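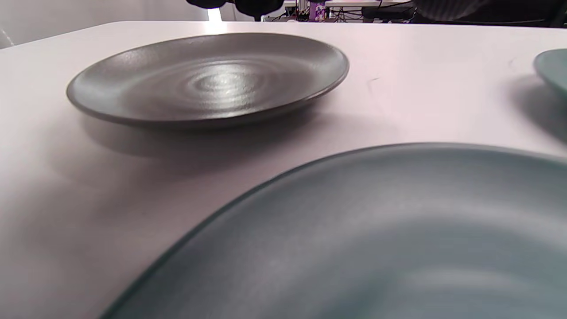

Two of the plates, one charcoal, one blue-gray.

Gellthorpe Community Supper: progress report to the Waltitz Fund
Posted in September by the kitchen office
14 shares | 2 comments

We have served 2,068 suppers since your grant came through, which still makes us a little giddy to write down! The new stove went in before the summer rush, and the Trelora Street hall now opens at 5:30 so that families with small children can eat early and get home.

The delivery round has been slower going, I'm afraid. We took 478 meals out to people who can't easily leave the house, fewer than we'd promised you, mostly for want of drivers. Two new ones start next month. We'd like to move the unspent fuel money over to winter vegetables, if you're agreeable.

Comments (2)

rajan_fan: The lentil soup is wonderful, please keep it on through the cold weather.

Waltitz reader: Can I sign my mother up for delivery?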